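搜索笔记 请输入关键词 搜索

工作记录 十一月 下午

继续做干货受潮的试验。上次的记录写得太短,Zakhar Stasiv 看了以后问我三个问题,我都答不出来,所以这次我尽量写得完整一些。中文不是我的母语,如果有的词用得不对,请在旁边改,不要擦掉原来的字,我想看到自己错在哪里。

先写试验的目的。Primer 这个项目要给小店写一份保存干货的说明,对象是在 Rurkby 卖散装干货的人。他们把大袋子打开以后,每天都要从里面取货,袋子每天都要开很多次。书上写的保质期大多是没有开封的情况,开封以后怎么样,书上常常只有一句“请尽快食用”。什么叫尽快,店里的人不知道,我也不知道。

试验用的东西有四种:干香菇、干海带、裙带菜、虾皮。香菇是 Bawa 送来的,一整箱净重 3,000 克,同一个批次,这一点很重要。以前我们从不同的地方买,颜色和厚薄都不一样,后来的数据没有办法放在一起比较。海带和裙带菜是在不同的店买的小包装,还没有查批次,请 Amerley Akolgo 帮忙查一下,查到以后写在最后一页的表里。

称重以前要先平衡。我的做法是把样品摊在浅盘里,放在房间里过一夜,第二天早上再称。这样做的好处是起点一样,坏处是样品已经吸了一点房间里的水汽。Zakhar 认为应该先烘干再开始。我想了很久,还是没有烘。店里的干货不会先烘干再卖,我们要知道的是它在店里的样子。不过我同意留一份烘干的作对照,放在 Furnau 干燥箱里,用最低的那一档。

Furnau 的门封条又松了,用手压住才能关紧。我用胶带粘了一圈,先这样用着。胶带在温热的时候有一点味道,不知道会不会进到虾皮里面,所以虾皮这次不放进去。

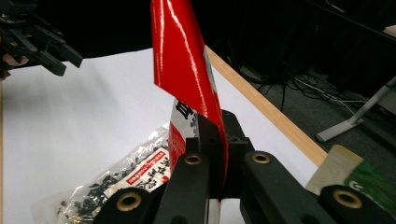

红色包装上有日文,左边是透明袋里的深色干片。

关于包装,我想多写一点。铝箔的袋子和普通透明的袋子差别很大,这一点大家都知道,但是差别主要在开封以前。开封以后,如果每次只是把袋口折一下,再用夹子夹住,水汽从折口进去,袋子本身的材料就没有那么重要了。我上个月做过一次小的比较,铝箔袋折口和透明袋折口,香菇的重量变化很接近。反过来,透明袋如果用热封机再封一次,结果比铝箔袋折口好。这个结果只做了一次,不能写进说明里面,要重复。

折口的方法也有关系。我试过折一次、折两次、折三次。折三次明显好一些,可是硬的铝箔袋折三次以后会自己弹开,要用很紧的夹子。店里的夹子多数是晾衣服的那种木夹,力气不够。Amerley 带来一种长条形的塑料夹,能夹住整个袋口,效果好,缺点是太长,放在抽屉里总是掉出来。

今天称量的结果如下,单位都是克。

香菇,折口透明袋,开始时 253。一个星期后变重了,具体数字在表里。手摸的时候,菌盖的边缘已经不脆,可以弯,但是中间还是硬的。
海带,同样的袋子,表面的白霜变少,闻起来没有异味。
裙带菜,变化最快。它的片很薄很碎,面积大,一打开袋子就开始吸水汽。我用手指捻,已经不会碎成粉。
虾皮,有一点粘在一起,味道比开始的时候重。我不喜欢这个味道,但是 Zakhar 说虾皮本来就是这样的。

写到这里我想起一个错误。上次我把天平放在窗户旁边,开窗的时候有风,最后一位数字一直在跳。今天把天平搬到里面的石台上,数字稳定多了。上次虾皮的数据请不要用,我已经用铅笔划掉。
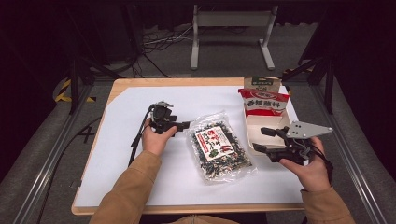 铺了白纸的木桌,白色纸盒开着。

湿度的问题。我们有一个湿度计挂在门后面,一个放在架子上,两个的读数从来不一样,常常差 8 个百分点。用饱和食盐水校准的方法,步骤我抄在这里,以后不用再找:小盖子里放食盐,加几滴水,变成湿沙子的样子,水不能多到浮在上面;和湿度计一起放进密封的袋子,不要让盐碰到湿度计;放一个晚上再看,应该是百分之七十五。门后面的那个读数偏低,架子上的那个很准。以后只看架子上的。我在门后面的那个上面贴了纸条,写了“不准”。

还有干燥剂。硅胶和生石灰都试了。生石灰吸得多,可是包装破了会很麻烦,遇水发热,不应该放在有小孩子的店里。硅胶可以烘了再用,但是店里的人不会去烘,他们会一直用到它完全没有作用。带颜色的硅胶能看出来什么时候应该换,这个比较适合。我问了 Bawa 送货的人,他说客人看见有颜色的小珠子混在吃的东西旁边会害怕。这句话我觉得有道理,也许可以把干燥剂放在大罐子的盖子里面,用布袋包好,客人看不见。

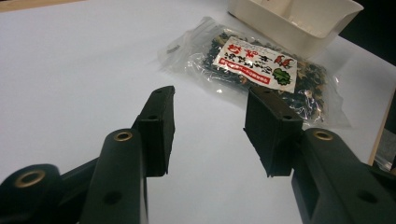 罐子的情况比袋子简单。玻璃罐加橡胶圈,每天打开 2 次,香菇过了一个星期还是脆的。打开的时间长短比次数更要紧,我故意让其中一个罐子每次开着,等我喝完一杯茶再盖,那个罐子里的裙带菜明显软了。所以说明里应该写:先准备好勺子和小袋子,再开盖。这句话听起来很简单,但是我去店里看过,他们都是先开盖,然后跟客人聊天,然后才去找勺子。

橡胶圈也会老。旧的罐子我检查了一遍,用一张薄纸夹在盖子和罐口中间,盖好以后拉纸,能拉出来的就是不紧。有几个罐子只在一边能拉出来,转一下橡胶圈就好了。这个办法是 Amerley 教我的,她家里做酸菜的时候这样检查。我建议写进说明,不需要任何仪器。

受潮以后能不能救回来,这个问题 Zakhar 很关心。我把软了的香菇放进 Furnau,用低档,门留一条小缝。出来以后又脆了,可是香味淡,颜色深了一点。海带没有什么问题。裙带菜烘过以后太碎,倒出来一半是粉,煮汤还可以,卖是不能卖了。我的意见是,可以告诉店里的人自己吃的时候这样做,卖的时候不要这样做。受潮以后如果已经看见霉点,不管烘不烘都要扔掉,这一条要用大字写。 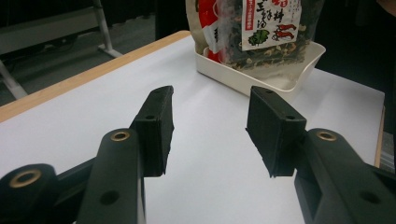 泡发也做了一次,想看存放过的和刚打开的有没有差别。冷水,放在冰箱里过夜,第二天沥干再称。香菇的泡发量差不多,存放过的那一份水的颜色浅。我们三个人喝了水煮的汤,没有放盐,杯子底下贴了记号。Amerley 两次都选对了,我只选对一次,Zakhar 说没有差别,但是他那天感冒,所以他的意见先不算。

沥干的时间以前没有规定,每个人都不一样,有人甩几下,有人放着等。从这次开始统一:放在筛子上,不动,五分钟,然后称。筛子要先弄湿,再放到天平上归零。

没有解决的事情:
标签上的字用什么笔写。油性笔在塑料袋上过几天会擦掉,蓝色的比黑色的更容易掉。
虾皮要不要单独写一章。它含的盐多,吸水汽的规律和别的不一样,放冷冻可能更好,还没有试。
说明书里用“干燥”还是“阴凉干燥”。我觉得“阴凉”和“干燥”是两件事,地下室很阴凉,但是一点也不干燥。
热封机的温度。现在的温度封薄袋子会皱,封铝箔袋又不够。

下一次要做的:折口三次的重复,热封的重复,批次的表。用过的海带样品在最下面一层,请不要拿去煮汤,上次少了一袋,我到现在还不知道是谁拿的。

留言

Zakhar Stasiv:那天我不是感冒,是鼻子过敏。烘干的对照什么时候可以看?另外“沥干”五分钟我觉得太短,香菇的褶里面还有水,能不能让菌盖朝上放?

Amerley Akolgo:批次查到了,裙带菜的写在表里,海带的袋子上没有印。我家的酸菜用的是水封的坛子,夹纸的办法是用来检查装果酱的罐子,请改一下。长夹子我又买了一包。

读者 小满:我在店里用的是饼干铁盒,盖子外面缠一圈胶带,虾皮放冷冻室。冷冻的拿出来不要马上开,等它回到室温再开,不然里面会有水珠。

读者 老秤:石台上的天平也要看水平泡,我以前忘了看,整整一本都白记。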